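Wednesday, February 7, 2018

Dye bath notes, Maes wool, batch 21. Scoured the skeins overnight and rinsed twice. Alum at the usual strength, then seven hours in the eucalyptus liquor. Colour is a dull rust – closer to the August batch than I wanted. The Kokow skein took unevenly near the ties, so tie looser next time. pH strips are running low. Trikside still haven't sent the madder.

Comments

Try rainwater for the grey.

Which pot, the enamel one?

Enamel, yes. The copper one is at Distard being re-tinned.
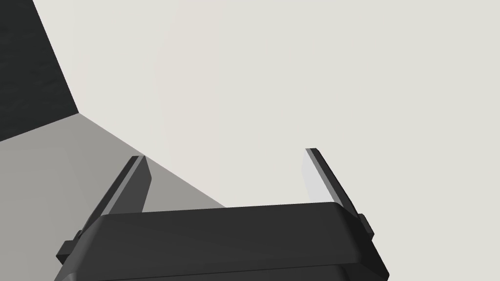
Notebook 7, p. 21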